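Provov Community Help › Teleoperation and Demonstration › Recording

Wrist view and operator control: demonstrations replay poorly on cabinet tasks

Posted by Lilibeth Baluyot
Tags: teleoperation, simulation, wrist view, demonstrations, kitchen tasks

Our department is preparing a set of remote-control demonstrations in simulation, in advance of a transfer to a physical arm. The task is the opening of a cabinet door in a kitchen layout. Operators drive the arm with a handheld controller and are shown two views, one fixed in the room and one mounted at the wrist, behind the gripper.

We have recorded 904 demonstrations to date. Of these, 211 were marked by the operators themselves as unsatisfactory and were set aside. The remainder were used for training. The resulting policy moves toward the cabinet with confidence, stops short of the door, and then closes the gripper on nothing. This occurs in the majority of trials, and it occurs regardless of the side from which the arm begins.

The following has already been checked:

The controller mapping is correct and was confirmed with a second device.
The gripper command is recorded at every step and is not inverted.
Replaying the recorded joint positions in the simulator opens the door as expected. Replaying the recorded hand motions does not always do so.
The door hinge has not been altered from the supplied layout.

I should be grateful for guidance on two matters. First, is the difference between the two forms of replay significant, or is it a known limitation? Second, should operators be instructed to rely on the wrist view during the approach? At present they are given no instruction on this point, and the practice varies from one operator to the next. The fixed view was preferred in our September sessions on the grounds that it is easier to learn.

We are using the standard recorder with the Isamgate layout. A reply that does not require us to discard the existing recordings would be especially welcome, although I recognize that this may not be possible.

3 replies

Rivera
Forum moderator

The difference between the two forms of replay is significant and should be resolved before any further training is attempted.

Joint positions record where the arm went. Hand motions record where the operator asked it to go. When the operator moves faster than the arm is permitted to travel, the two part company, and the operator corrects for the lag by eye without being aware of doing so. If the policy is trained on the requested motion, it learns requests that were never fully carried out. A policy that stops short of the door is consistent with this, though other causes can produce the same result.

Please proceed as follows.

1. Compare requested and achieved positions

Select a small number of recordings from each operator and plot the requested hand position against the achieved hand position over the same period. A constant offset suggests a calibration fault. An offset that grows during fast movement and shrinks during slow movement suggests lag. Save the plots with the recordings, as they will be needed if the matter has to be referred to the support desk.

2. Check what the operator could see at the moment of closing

Step through the wrist view for several recordings and stop at the last point before the close command. Both fingertips should be visible, and so should the part of the door that is to be gripped. Where the gripper body hides that part, the policy has been asked to learn a decision from information that was absent from the picture. It is also useful to look at an early point in the approach. In the view below the fingers are open with nothing between them, the cream cabinet door lies off to the right, partly behind the right finger, and much of the left side is a plain brown surface that gives the policy very little to work with.

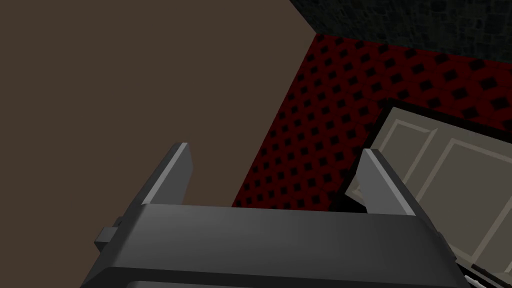

3. Review the speed limit and the start positions

Lower the hand speed limit for the final part of the approach — the setting is under Operator, then Motion — and ask each operator to record a short trial set. A trial set of 117 demonstrations was sufficient to show a clear difference in a comparable case on the Prastedell layout. Vary the starting position of the arm within that set, and keep a written record of the ranges used.

As to the second matter, operators should be instructed. I would recommend the fixed view for the first part of the movement and the wrist view from the point at which the door enters it. The instruction should be given in writing and should be the same for all operators. Mixed practice is more harmful to a policy than a practice that is merely slow.

The existing recordings need not be discarded. If achieved positions were saved, the training target can be changed from requested to achieved and the set used again. Recordings in which the door handle was hidden at the moment of closing should be excluded.

Prastedell_Lab2

We had this. Record more. We went from a few hundred to 1,000 and it improved. We did not change anything else as far as I recall, although the recorder was updated during the same period, so I cannot say which of the two was responsible.

Provov Support Desk
Staff

One correction and one addition to the reply from the moderator.

The hand speed limit is found under Operator, then Motion, in the current release only. In earlier releases it is in the session file and must be edited before the session is opened. A change made while a session is open will be displayed but will not be applied.

Achieved positions are saved by default in the Isamgate layout unless compact recording was selected. If compact recording was selected, the achieved hand position can be calculated again from the joint positions, which are always retained. The tool for this purpose is supplied with the recorder. It should be run on a copy of the recordings.

We do not advise increasing the number of demonstrations until the comparison in the first step has been completed. Additional recordings made under the same conditions will carry the same fault.

Comment by Lilibeth Baluyot

Thank you. Compact recording was not selected, and the achieved positions are present. The comparison shows an offset that grows with speed for all but one of our operators. That operator was trained separately and had been told to use the wrist view near the door. I am changing the training target and will issue a written instruction before the next session. I shall post the outcome under this same heading.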